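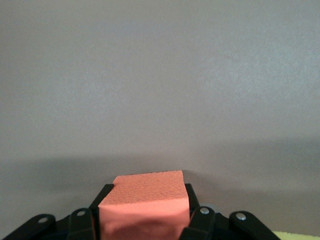
A foam block held in a gripper.

An unarranged overdraft is a debit balance on a current account that arises without the prior agreement of the bank, or that goes beyond a limit already agreed. It differs from an arranged overdraft, where the bank and the customer settle a limit in advance. The older terms "unauthorised overdraft" and "unplanned overdraft" are still found in account literature.

We use cookies to remember your settings and to measure how this site is used. Accept all | Manage choices

Causes

An unarranged overdraft usually begins when a payment is taken from an account that does not hold enough money to cover it. Common triggers are direct debits, standing orders and card payments that were approved offline and reached the account later. Interest and charges applied by the bank can also push a balance past its limit. A cheque paid in but then returned unpaid may have the same effect, as the credit is reversed after the customer has drawn on it.

The bank is not obliged to make a payment that would create an unarranged overdraft. It may pay the item and allow the debt, or refuse it. A refused direct debit is returned to the company that asked for it, which may apply a charge of its own under its contract with the customer.

Charging methods

Several methods of charging have been used in the United Kingdom, alone or together:

Fixed daily or monthly fees, applied for each day or month in which the account is beyond its limit.
Paid item fees, applied each time the bank allows a payment despite a lack of funds.
Unpaid item fees, applied each time the bank refuses a payment.
Debit interest, worked out on the balance owed and stated as a yearly rate.

Since April 2020, firms covered by the overdraft pricing rules of the Financial Conduct Authority have had to price overdrafts by a simple yearly interest rate. Fixed fees for borrowing through an overdraft were ended, and the rate for an unarranged overdraft may not be higher than the rate for an arranged one. Fees for refused payments remain allowed, but must reasonably reflect the cost of refusal.

Calculation

Interest is normally worked out each day on the cleared balance and added to the account once a month. Where an account has an interest-free band, only the part of the debt above that band is charged.

As an illustration, an account overdrawn by £629 for 36 days at a simple yearly rate of 48 per cent would build up £29.78 in interest on a 365-day year. The figure assumes a steady balance, no interest-free band and no interest added during the period. Where interest is added monthly and left unpaid, later interest is charged on the larger sum — the yearly cost is then higher than the simple rate.

Variation between providers

Terms differ in whether a small debt is ignored, how refused payments are treated and when alerts are sent. The Skokton current account has a buffer of £2, below which no interest is applied. Amus refuses all payments that would take an account beyond its limit, and makes no charge for doing so. Chae tries a failed direct debit again on the same day, giving the customer time to pay money in. Oteck allows unarranged borrowing only where it results from an offline card payment.

Recovery of the debt

An unarranged overdraft is normally repayable at once. Money paid into the account reduces the debt automatically, including wages and benefits. If the balance is not brought back within its limit, the bank may cancel cards, close the account or pass the debt to a collection firm. Missed repayments and defaults can be recorded with credit reference agencies.

See also

Arranged overdraft
Returned payment
Right of set-off

Page last edited 29 December 2023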